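Workshop Tips: Cable Snags, Clamps and the Big Red Button

Updated October 7, 2021

I've been tinkering with a pair of bench arms in my workshop for a while now, and in July I finally had the kind of afternoon that makes you rewrite all your habits. One arm was halfway through a plain old tidy-the-table routine when it caught a loop of cable, kept right on going, and tried to take a laptop along for the ride! The laptop was fine. My nerves were not. The bill for the new wrist cable came to 220 dollars, and I spent the evening crawling around with a flashlight looking for a missing bolt cap (it was in my shoe).

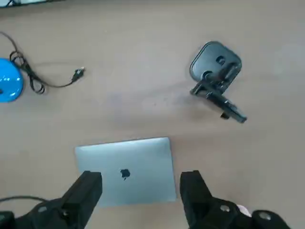 So, tip one: thin cables are the worst. A fat power cord will stop an arm or get shoved aside, but a skinny little USB lead slides right in between the fingers and hooks on whatever it finds. Coil it, put a twist tie on it, and don't leave the plug end lying out on its own. I used to figure a loose plug couldn't hurt anything if it wasn't connected. Well, it was the plug that jammed.

Tip two is to slow way down. I had my speed set at 2000 in the Toltetix control panel, mostly from impatience, and I've dropped it to 1155 for anything with electronics on the table. It feels like watching paint dry, but I can get a hand to the stop button in time.

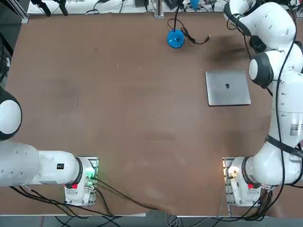 Reading time: 2 min

Tip three, know your stop buttons. Mine are red and they're on the bases, and on the bad day I reached for the wrong side first. Now I press each one before every session and make sure its own arm goes limp (hold the arm up when you try this, it drops!).

Check the table clamps too. A hard snag pulls on the whole base, and one of mine had crept over by the width of a pencil. I give the screws a snug quarter turn and wiggle the plate. The Hasitz clamps I bought first were no good for this, they slipped on a smooth edge, so I went back to plain metal brackets.

Last one: after any snag, leave the power off for 15 minutes and run your fingers along every cable, top joint to base. Feel for flat spots and nicks. If you find one, replace the cable, and please don't just wrap it in tape like I did the first time.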